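Clearing and Caring for a Glossy Cabinet Top

02/10/2020
By the Rosby Household Advice Desk
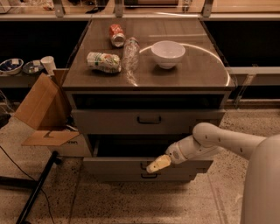 A crushed drink can, a snack bag, a water bottle and a white bowl on a glossy cabinet top, with a lower drawer partly open.

Occupants of furnished units are responsible for the routine care of cabinets and drawer units in shared living areas. The following guidance applies to dark timber cabinets with a polished or lacquered top. It replaces the sheet distributed in June.

Removing items from the top

Close all drawers before clearing the surface. An open lower drawer is easily struck with the shin, and crumbs or liquid falling from above will collect inside it.

Lift each item straight up. Crushed cans should never be dragged across a lacquered finish; the folded metal can leave a fine scratch that is visible whenever light falls across the top. Hold the can level until it is over the sink, and empty any remaining drink there.

Snack bags should be folded inward from the open end so that crumbs and salt stay inside. Plastic bottles should be emptied and the caps dealt with as the local collection service directs. Bowls are to be returned to the kitchen and washed the same day.

Sorting

1. Cans and plastic bottles go in the recycling bin or, where a deposit scheme operates, in the container return bag. Check whether your depot accepts crushed cans before flattening them.
2. Foil-lined and soft plastic snack packaging goes in the garbage unless a soft plastics collection is available.
3. Ceramic bowls, including chipped ones, must not be placed in glass recycling. Wrap broken pieces in newspaper and place them in the garbage.

Cleaning the surface

Remove loose crumbs with a dry, soft cloth. Wipe the top with a second cloth that has been dampened and thoroughly wrung out, working along the length of the cabinet. Sticky rings left by soft drink may need a drop of mild dishwashing liquid in warm water. Rest the damp cloth on the ring for a minute and then wipe gently. Dry at once with a clean towel.

Streaks are easiest to find by crouching until the room light reflects along the surface. Buff any dull patches in small circles. Abrasive creams, scouring pads and ammonia-based sprays are not to be used on any glossy finish. Spray polish should be applied to the cloth and kept away from the drawer fronts, where overspray makes the handles slippery.

Drawers and open recesses

An open recess under the top gathers dust at the back corners. Use the brush attachment of a vacuum cleaner, followed by a dry cloth. Empty the drawers 3 times a year, vacuum the interiors and check that the handle screws are firm. A drawer that does not close fully should be removed and its runners inspected for crumbs or fallen packaging. Do not force it.

Keeping the top clear

A small tray may be placed on the cabinet for bowls and cups, provided it has felt pads underneath. Food packaging should leave the room with the person who brought it in. Cabinets placed near a window should be checked for fading each season.

Last updated: Rosby Household Advice Desk, revision 448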